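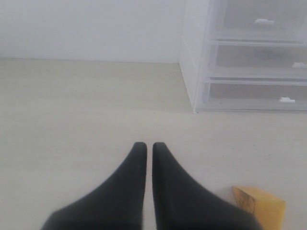

4 min read

I spent most of April with one claim and I'm still not sure I believe it. The claim: if you train a gripper policy on wrist-view video, you can throw out most of your demonstrations and lose almost nothing. Long thread, mostly grumbling.

The method is from Bořivoj Kuruc and Csaba Gulyás, and they call it Flakent. You score every demo by how much it changes the policy's predictions on the others, keep the high scorers, drop the rest. That's the whole idea. The write-up takes a lot longer to get there.

Their headline: 798 demos cut down to 34, with the success rate "essentially preserved." Whenever I read "essentially" in a results section I go looking for the table. The table is in the appendix.

What the table says: on one task, picking up a block from an open floor, the small set does as well as the full set. On the other tasks it drops. One of them drops by a lot. The abstract talks about the first task.

To be fair to them, they did publish everything. Code, demos, the ugly runs too. I have read plenty of papers where I couldn't have written this thread at all for lack of material. Bořivoj also answered my emails quickly and didn't get defensive, which I can't say I'd have managed.

So we tried it at Lorkholm. Our own arm, our own floor, our own demos. We collected 600 because that's when the two of us doing the collecting got sick of it. No deeper reason.

First run of the scoring: it loved the demos where the operator messed up. Overshoots, regrasps, a long hover before committing. Makes sense if you think about it – those are the ones least like the others. Is that "informative" or is it just "weird"? The score can't tell the difference, and I don't think the authors can either.

We trained on the top 34 anyway, to match them. It picked up blocks. I was ready for it to fail and it didn't, so there's that.

Then we did the boring thing, which was to pick 34 demos at random and train on those. Also picked up blocks. The gap between the scored set and the random set was smaller than the gap between two random sets drawn with different seeds.

I want to repeat that one since it's the main thing I have to say. Picking well helped less than getting lucky with a seed. The paper compares the scored set against the full set and against the *lowest* scorers. It has one random baseline, with one seed.

Csaba's reply, with his permission: our floor task may be too easy to show a difference, and on a harder task the random sets should fall apart. Reasonable! But then the floor task is too easy for their headline as well. You don't get to use it in one direction only.

Second complaint. With a wrist camera the fingers take up a big piece of every picture, and they look nearly the same whenever the gripper is nearly closed. What's left is floor, wall, whatever is standing around, and maybe the object at one side. I'd like to know how much of the score comes from the block and how much comes from the background.

Fülöp on our side had a go at this. He moved the furniture between collection sessions and rescored. A good share of the "most valuable" demos turned out to be ones from whichever session had the least common background. He'd like me to say this was a quick check and he hasn't cleaned it up. Fine, said.

Does that kill the method? No. Variety in the background may well be worth having. But then say so, and compare with just shuffling the room now and then, which costs an afternoon and needs no scoring pass at all.

On cost: scoring our set took longer than training on all of it. The argument is that you pay once and save later. How many times are you planning to retrain on the same block task? I've asked three people and got three shrugs.

What would change my mind: ten random seeds per set size, a task where the object starts half hidden behind a finger, and scores computed with the background masked. If Flakent wins there, I'll post it here and take the teasing.

Someone at Barberg says they're running it on a set of 1,000 with drawers and lids as well as blocks. That's the result I'm waiting for. Please, whoever is doing it, more than one seed.

Replies are open. If you've tried this on your own arm and got a real gap over random, send me the numbers – I'd much prefer those to another video of it working once.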